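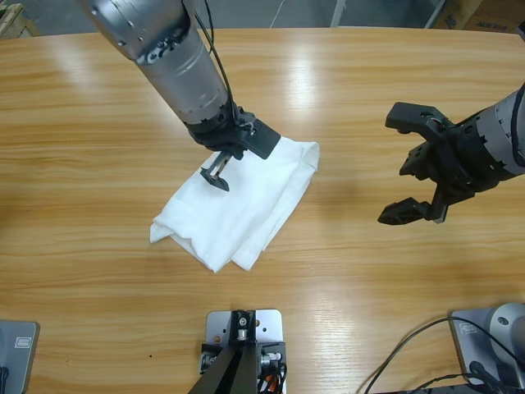 Section 5. Folding and storing the cloths

The Dekard set comes with plain white cloths and a card that promises a perfect fold in seconds. We have tried it their way and would not put money on it. The steps below take longer and give a flatter pile.

Before you start

Clear a stretch of table larger than the cloth when it is fully open. A smooth wooden top is best, as the fabric slides on it without snagging. If you only have a small table, fold on a bed with a board under the cloth. A bare mattress will not do, whatever the card says.

Wipe the table and let it dry. White cloth picks up every crumb and coffee ring.

Note: On a glossy top the overhead light can hide a crease in its own glare. Run your palm across the cloth and trust that over your eyes.

Opening out

1. Put the heap down in the middle of the table. Don't shake it out in the air. Shaking is said to loosen creases, but mostly it turns one corner under.

2. Look for a rolled edge. There is nearly always one, where the fabric has curled over itself. Unroll this first. Pulling at a corner while the edge is still rolled makes the roll tighter.

3. Hold down the flattest part with one hand. Press from above with flat fingers. Pinching leaves a mark you will have to smooth out again.

4. With the other hand, draw the nearest loose layer away from the heap. Go slowly, and stop if the part under your first hand begins to move.

5. Work round until all the corners are showing. If you can only find three, the last is underneath.

6. Smooth from the middle outwards.

Caution: Do not iron over a fold you have not opened. The crease will be there for good, or for as long as you own the cloth.

Folding

7. Bring the left edge over to meet the right. The edges may not match. Hems on the Prindik cloths we bought in October were out by more than the packet allows. Match the corners at the top and let the bottom go where it likes.

8. Smooth towards the fold.

9. Bring the bottom up to the top and smooth again.

10. Fold once more if your shelf is narrow. The Lema drawer insert is sold as a fit for cloths folded twice. Ours needed the third fold, and the drawer still caught.

Note: Folding boards, such as the Flustness, do give an even size. Whether that is worth the cupboard space is another matter. A piece of stiff card cut to the width of the shelf does the same job.

Stacking

11. Put each cloth down with its folded edge facing you, so that you can lift one out without dragging the next.

12. Stop at 20 to a pile. The card says more. Taller piles lean, and the bottom cloths come out as creased as they went in.

If it goes wrong

The cloth keeps bunching: you are probably pulling two layers at once. Let go, find the top one and begin again at step 3.

The folded cloth is a lopsided rectangle: go back to step 7. Tugging a finished fold straight has never worked for us.

The fabric feels stiff: wash it once without softener before blaming the folding.

Spare cloths are listed under part 278.

Revised 13 November 2019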